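11 Jul 2020

**Thibodeaux Robotics Club Enters Household Sorting Round**

The Thibodeaux Robotics Club has been accepted into the household sorting round of the Brorkitz Student Challenge, the organizers announced on Saturday. The round asks student teams to teach a two-fingered gripper to pick up everyday items from a flat surface and place them in a container.

The club entered two teams, with 13 students taking part. Each team will be scored on four tasks, and all items must be of a kind commonly found at home. Teams may choose their own practice items but will not see the final set until the day of the round.

Work began in the club's room at the Asard Center, where students take turns guiding the gripper by hand and reviewing the recordings afterward. Members have also written a short guide to setting up the table, so that both teams practice under the same conditions. Training software for the project was provided by Presura under a school license.
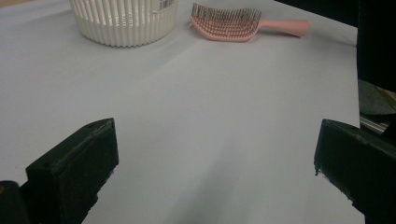
*A hairbrush and a ribbed basket on the practice table, with the open gripper in the foreground.*

Items with long handles have received particular attention, as the rules require the whole item to rest inside the container at the end of a task. Practice sessions will continue through the end of July. Families may attend the final session, and details will be posted on the club's page.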